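동네 공유 주방 '그리트몬트', 7월부터 예약제로 바뀝니다

2018년 7월 2일 월요일

공유 13 댓글 2

다들 장마에 안녕하신가요? 저는 오늘 아침 우산을 두 번이나 뒤집어 먹고 이 소식을 쓰고 있어요. 제가 이 지면에서 벌써 몇 번이나 자랑했던 골목 끝 공유 주방 그리트몬트(Gritmont)가 이번 달부터 운영 방식을 꽤 크게 바꿉니다. 한 줄로 먼저 말씀드리면, 이제 그냥 슬리퍼 끌고 가서 "자리 있어요?" 하고 묻는 건 안 됩니다. 예약을 해야 해요. 저처럼 저녁 반찬을 그날 오후에 정하는 사람한테는 좀 슬픈 소식이죠.

바뀌는 내용부터 적어 볼게요. 평일과 주말 모두 하루를 오전, 오후, 저녁으로 나누고, 한 타임에 두 팀까지만 받습니다. 예약은 이용 전날 밤까지 전화나 입구 옆 공책으로 할 수 있어요. 네, 공책입니다! 앱을 만든다는 말이 작년부터 있었는데 결국 공책이 이겼어요. 볼펜이 자꾸 없어진다고 하니 각자 하나씩 들고 가시면 좋겠습니다.

이용료는 한 타임에 2000원이 그대로 유지됩니다. 저는 이게 제일 궁금해서 첫 질문으로 물어봤거든요. 가스비며 쌀값이며 다 오르는 마당에 오른다고 해도 할 말이 없었을 텐데, 일단 올해 안에는 손대지 않겠다고 합니다. 다만 예약해 놓고 연락 없이 안 오면 다음번 이용 때 한 타임분을 더 내야 해요. 이 대목에서 찔리는 분들 계시죠. 저도 그중 하나입니다. 지난봄에 김밥 싸러 간다고 큰소리쳐 놓고 늦잠을 잤어요.

왜 이렇게 바꾸느냐고 물었더니 대답이 간단했습니다. 사람이 너무 많아졌다는 거예요. 처음 문을 열었을 때는 저녁에 가도 화구가 남아돌았는데, 6월 한 달 동안 이용 기록에 오른 게 385건이랍니다. 주말 점심때는 줄을 서서 냄비가 비기를 기다리는 일도 있었고요. 저도 한번은 대파를 한 단 안고 한참을 서 있다가 그냥 집에 와서 라면에 넣어 먹었습니다. (맛은 있었어요.)

운영을 맡고 있는 이천 예(Yichen Ye) 씨는 전화로 이렇게 말했습니다. "오셨다가 그냥 돌아가시는 분들 뒷모습 보는 게 제일 힘들어요. 불편해도 자리가 확실한 쪽이 낫겠다 싶었어요." 목소리 뒤로 뭔가 지글지글 볶는 소리가 들려서 저는 인터뷰 내내 배가 고팠습니다. 뭐 만드시냐고 물었더니 가지볶음이래요. 가지를 소금에 살짝 절였다가 물기를 꼭 짜고 센불에 볶으라는 조언까지 덤으로 들었습니다. 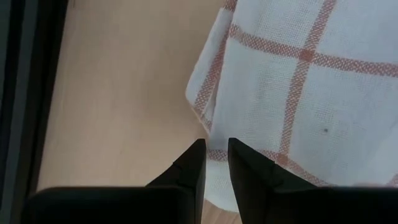
이웃 한 분은 예약제가 되면 혼자 사는 어르신들이 오기 어려워지는 것 아니냐고 걱정했습니다. 전화 예약이 된다고는 해도 전날 미리 정해 두는 일 자체가 부담스러울 수 있고, 점심 무렵 슬슬 걸어 나와 국 한 냄비 끓이며 이야기 나누는 재미로 오시는 분이 많다는 거예요. 이분은 오전 타임만이라도 예전처럼 열어 두면 어떻겠느냐고 했는데, 저는 듣자마자 고개를 끄덕였습니다.

그래서 그 말을 그대로 전했더니, 마침 비슷한 이야기가 여러 번 나왔다고 하더라고요. 당장은 오전 타임에 예약이 안 찬 자리가 있으면 그날 온 사람이 바로 쓸 수 있게 하겠답니다. 자리가 있는지는 문 앞 칠판에 적어 둔다고 하니, 산책 삼아 지나가며 확인해 보세요. 비 오는 날은 글씨가 번져서 안 보일 수도 있다는 게 함정이지만요.

그릇과 도구 이야기도 조금 할게요. 이번에 큰 솥 두 개가 새로 들어왔습니다. 스칼리아(Skallia)라는 주방용품 가게에서 매장 정리를 하며 싸게 넘겨준 물건이래요. 곰국도 되고 옥수수도 한꺼번에 찔 수 있는 크기라서, 여름 동안 인기가 꽤 많을 것 같아요. 솥은 따로 예약란이 있으니 쓰실 분은 공책 맨 뒷장을 펴 보세요. 앞장에 적으면 아무도 못 봅니다. 제가 해 봤어요.

반대로 빠지는 것도 있습니다. 공용 양념장이 없어져요! 간장, 고춧가루, 참기름을 나눠 쓰던 그 선반 말입니다. 날이 더워지면서 관리가 어렵고, 특히 참기름이 채워 넣기 무섭게 바닥난다고 하네요. 소금과 설탕은 남겨 두고 나머지는 각자 가져와야 합니다. 참기름에 대해서는 저도 드릴 말씀이 있지만 조용히 있겠습니다. 나물에는 넉넉히 들어가야 맛있잖아요.

냉장고도 규칙이 생겼어요. 이름과 날짜를 적지 않은 음식은 매주 한 번 비웁니다. 이름만 적고 날짜를 안 적은 것도 마찬가지예요. 지난달 청소 때 정체를 알 수 없는 반찬통이 줄줄이 나왔다는데, 그중에는 뚜껑에 "내 거"라고만 적힌 것도 있었다고 합니다. 주인분은 아직 나타나지 않으셨대요. 통은 씻어서 창가에 뒀다니 찾아가세요.

그리고 요리 모임 소식! 베멕스(Bemex) 건물 1층에서 하던 장아찌 모임이 이번 달부터 그리트몬트로 자리를 옮깁니다. 첫 번째 메뉴는 오이지예요. 오이를 통째로 소금물에 담그는 방식과 물 없이 설탕, 식초, 소금으로 절이는 방식을 둘 다 해 보고 맛을 비교한다고 합니다. 저희 엄마는 물 없이 담근 건 오이지로 안 치시는데, 저는 솔직히 그쪽이 더 아삭해서 좋아요. 엄마가 이 글을 안 읽으셔야 할 텐데요.

정원은 13명이고, 재료비는 나눠 냅니다. 오이는 시장에서 한꺼번에 사 오니까 따로 준비할 필요가 없고, 담아 갈 통과 앞치마만 챙기면 됩니다. 통은 뚜껑이 꽉 닫히는 걸로 가져가세요. 저는 예전에 깻잎장아찌를 헐렁한 통에 담아 버스를 탔다가 내릴 때까지 창밖만 봤습니다. 간장 냄새가 그렇게 멀리 퍼지는 줄 몰랐어요.

모임은 앞으로 한 달에 한 번씩 이어 가고, 11월에는 다 같이 김장을 하자는 이야기도 나오고 있어요. 배추를 몇 포기나 할지, 절임 배추를 살지 직접 절일지를 두고 벌써 의견이 갈린답니다. 직접 절이는 게 맛있다는 쪽과 허리를 생각하라는 쪽인데, 저는 허리 쪽에 한 표 던졌습니다. 옆 동네 빵집 코이비스토(Koivisto)가 그날 새참으로 빵을 내주겠다고 했다는데, 갓 버무린 김치에 호밀빵이라니 이게 어울릴지 아닐지 감이 안 와요. 일단 먹어 보고 다시 쓰겠습니다.

설거지 얘기를 빼먹을 뻔했네요. 한 타임이 끝나기 전에 설거지와 행주 빨기까지 마쳐야 합니다. 예약이 붙어 있으면 다음 팀이 문 앞에서 기다리게 되니까, 끓이는 시간만 계산하지 말고 치우는 시간도 꼭 넣어서 잡으세요. 기름 쓴 팬은 종이로 한 번 닦아 내고 물에 씻어 달라는 부탁도 있었어요. 싱크대가 지난겨울에 한 번 막혔거든요. 그때 수육 하던 팀이 고생 많았습니다.

주차는 여전히 안 됩니다. 골목이 좁아서 솥을 싣고 오시는 분들은 큰길에 잠깐 세우고 걸어 들어오셔야 해요. 장바구니 수레는 입구 안쪽에 세워 두면 되고요. 비 오는 날엔 들어오는 턱이 미끄러우니 천천히 다니세요.

저는 이번 주 저녁 타임에 벌써 이름을 올렸습니다. 메뉴는 가지볶음이에요. 전화 너머로 들은 그 소리가 며칠째 귀에서 안 떠나서요. 혹시 같은 시간에 오시는 분 계시면 인사해요. 참기름은 이번엔 제 걸로 챙겨 갈게요.

댓글 2개 모두 보기
공유하기 13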